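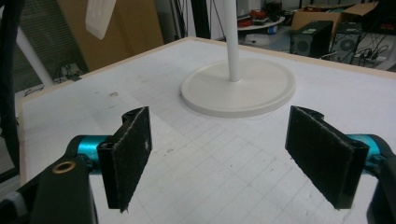 Mai, kurz nach elf Uhr abends

Ich müsste längst im Bett liegen, aber ich bin noch viel zu aufgedreht! Der Linolschnitt ist fertig. Also der vom Hafen in Skokeck, an dem ich seit dem Winter herumschiebe, und heute habe ich endlich die dritte Farbe gedruckt, ein graues Blau mit einem winzigen Klecks Ocker drin. Lerato hat mir den Ocker empfohlen und ich wollte ihr erst nicht glauben - zum Glück habe ich es doch probiert, das Wasser hat jetzt so etwas Abendliches.

14 Abzüge gemacht, 9 davon gefallen mir richtig gut. Bei den anderen sitzt die Kaimauer schief, weil ich beim Anlegen gehudelt habe. Die zerschneide ich zu Karten, Guðlaug bekommt die erste zum Geburtstag.

Nachmittags Post von Hoi-yan: Sie hat mir drei Bögen Kozo-Papier geschickt, einfach so! Ganz dünn, fast wie Zwiebelhaut, und wenn man es gegen das Fenster hält, sieht man die Fasern schwimmen. Ich traue mich noch gar nicht ran. Vielleicht für die Möwen, die will ich sehr klein schneiden, ohne Rahmen, nur Schwarz.

Mit Oddur telefoniert wegen der Ausstellung in Vellthorpe. Ich darf die lange Wand haben, die neben der Treppe!! Sigrún hängt gegenüber ihre Aquarelle, das passt wunderbar, ihre Grüntöne sind so satt. Muss noch Titel finden, »Hafen III« ist ja wirklich öde.

Morgen: Walze putzen (heute nur halb gemacht, schäm dich), Schwarz nachbestellen, das kleine Hohleisen schärfen. Und Passepartouts ausmessen, bevor ich wieder das falsche Maß kaufe.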